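Two-Arm Sorting Bench: Project Report

Mitiku Tufa
Shared workshop stream, second semester project
Submitted Jul 5, 2021

1. Aim

The aim of the project was to get a two-armed robot to handle soft household items on an ordinary table. Hard objects such as mugs and blocks had been covered by an earlier group. Soft items are harder to plan for. They sag, they fold where you don't want them to, and the outline seen by the cameras changes as soon as a finger touches them.

The project was called Setar. The software that records and replays arm movements is called Wesow, and it was already installed when I started. I did not write it, but I changed parts of it, and those changes are listed in section 5.

2. Where the work was done

All of the work was done in the Likinberg workshop. Members share the floor space, so the bench had to be packed down at the end of most sessions. Red tape on the floor marks where things go back.

I had 10 sessions in total. The first two went on cabling and on getting the arms to start up without an error from the left wrist. The fault was a plug that had not been pushed fully home.

3. Method

The operator moves the arms by remote control and Wesow stores the joint positions together with the camera views. One camera looks down from the head and there is one at each wrist. A stored run can then be played back, or used with others to train a control program.

For the soft items I settled on a short set of rules after the first week of June:

The item starts flat on the table, between the two arms.
The left arm makes first contact. The right arm waits close by until the left has a grip.
Contact is made at a rim or seam wherever there is one.
If the item slides off the table, the run is stopped and thrown out.

A table tennis paddle case was the main test item. It is a good one because the shape is wide at one end and narrow at the other, and the border gives the fingers something to catch. The handle end was the trouble spot. When the case was placed with the handle toward the operator, the right arm had to come in low over the front edge of the table, and its cable sometimes dragged.

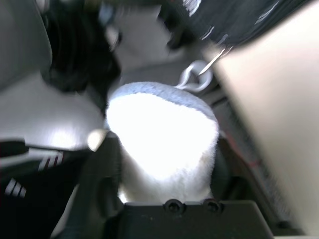
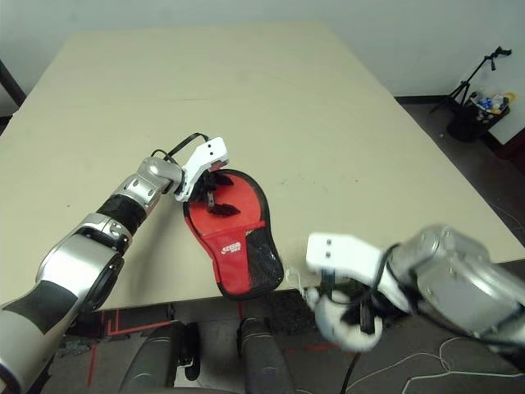
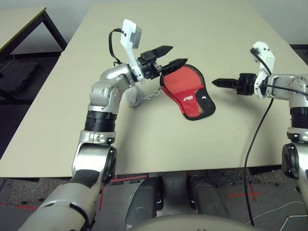

4. Results

I recorded 30 runs with the paddle case that were good enough to keep. On playback, 21 of them ended with the case held by both grippers. The other nine failed in one of two ways. Either the left finger came down on top of the case and pressed it flat, or the finger caught the rim and let go when the right arm started to move.

The first kind of failure was mostly a height problem. Lowering the fingers a little further out from the case, then sliding in, fixed it on the runs where I tried it. The second kind I did not solve. Slowing the right arm helped but made each run too long to be useful.

The wrist view was less help than I had planned on. Under the workshop lights, white items wash out close up, and anything near the camera blurs when the wrist turns. For placing the arms I went back to the head view and used the wrist views only as a check.

5. Changes to Wesow

The slow-down setting now applies to each arm separately. Before this, both arms had to share one speed.

Recording stops by itself if either arm goes below table height while it is over the table. It does not stop if the arm is out past the front edge, as some of the reaches need that space.

File names now carry the item name. With 541 files in the folder at the end of the project -- most of them test recordings from the first sessions -- this should have been done at the start.

6. Problems and what I would change

The cables need proper clips. I tied them back twice and both times they worked loose within a session. A longer cable run up the arm, fixed at the elbow, would keep them off the table edge.

I would also use a darker table surface, or a mat. The pale top reflects a lot of light and the automatic exposure on the cameras kept shifting. Workneh, the group taking over the bench next semester, has been given the measurements for a mat that fits.

The last thing is the starting position. I placed the case by eye every time. A few pencil marks on the table would have made it easier to compare one run with the next, and I have added this to the setup sheet in the bench folder.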